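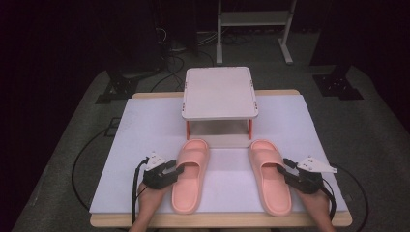 Slow Drains and Running Toilets: What to Try Before You Call Us

Posted in April by Cleiton Vieira, Khasawneh Plumbing

We make our living when things in your house leak, so take this page as a small act of self-sabotage. A fair number of the calls we get could be handled by anyone with a bucket and a free half hour. The rest couldn't, and I've tried to be clear about which is which.

Find your shutoff today

Go look for the main water shutoff while nothing is wrong. In most houses it sits where the supply line comes in, usually behind the thing you least want to move. Turn it off and back on once or twice a year. A valve that hasn't moved in 30 years will pick its own moment to stop cooperating, and it tends to pick the moment you're standing in water. If it feels stuck, leave it alone and have it replaced. Please don't put a bigger wrench on it. We have met the people who put a bigger wrench on it, and their carpets.

The slow bathroom sink

This is hair. You may tell me nobody in the house has any, and I'll still bring the hair tool. Take out the stopper first. On most sinks the rod behind the drain is held by a nut you can loosen by hand, and once the rod slides back the stopper lifts right out. Put a towel under it. Then run one of those barbed plastic strips down the drain, pull it up slowly, and look at something else for a minute.

If that doesn't do it, the trap is next. Bucket underneath, loosen the two slip nuts, tip it out, scrub it, put it back with the washers facing the way they were. Hand tight plus a little. Then fill the sink, let it all go at once, and feel around the joints with a dry paper towel.

Do not rinse the trap in the sink you just took it off of. Lutz Stöcker has been in this trade longer than I have and he did it last winter, in his own kitchen, in socks.

Drain cleaner from a bottle

I'd rather you didn't. It may burn a hole through the clog, or it may sit on top of it, and then whoever opens that trap gets a faceful. If you've already poured some in, tell the plumber before he opens anything. We won't lecture you until afterward.

The toilet that runs all night

Put a few drops of food coloring in the tank and leave it alone for 30 minutes. Color in the bowl means the flapper is leaking. A bad one can send 200 gallons a day down the drain without making enough noise to wake you, although the water bill usually does.

Shut the valve behind the toilet, flush, unhook the old flapper and take it with you to the store. There are more kinds than there should be. Leave a little slack in the chain when you hook up the new one. Too tight and it won't seal, too long and it gets caught underneath, and you're back to food coloring.

If no color shows up and it still runs, look at the water level. It should sit an inch or so below the top of the overflow tube. Most fill valves have a screw or a clip for lowering it.

Garbage disposals

If it hums and won't turn, switch it off, then cut the power at the breaker. There's a hex socket on the bottom of most units for an Allen wrench. Work it back and forth until it frees up. Then fish out whatever stopped it with tongs. In our experience it's a bottle cap, a shot glass, or the spoon somebody has been asking about since Thanksgiving. Press the reset button underneath, turn the breaker on, and run cold water before you try the switch.

Potato peels, rice, celery and coffee grounds go in the trash. So does grease, once it's hard. Hot water after the grease only moves the problem farther down the pipe, to a spot where we charge more.

Call somebody when

More than one drain backs up at the same time
The toilet gurgles when the washing machine empties
You smell gas (leave first, then call the gas company from outside)
The water heater is leaking from the tank itself
You have watched 3 videos and they all disagree

Khasawneh Plumbing answers the phone from 7 in the morning. If you leave a message, say which fixture it is and whether the water is off. "It's doing it again" is a message we get a lot, and it doesn't help us load the truck.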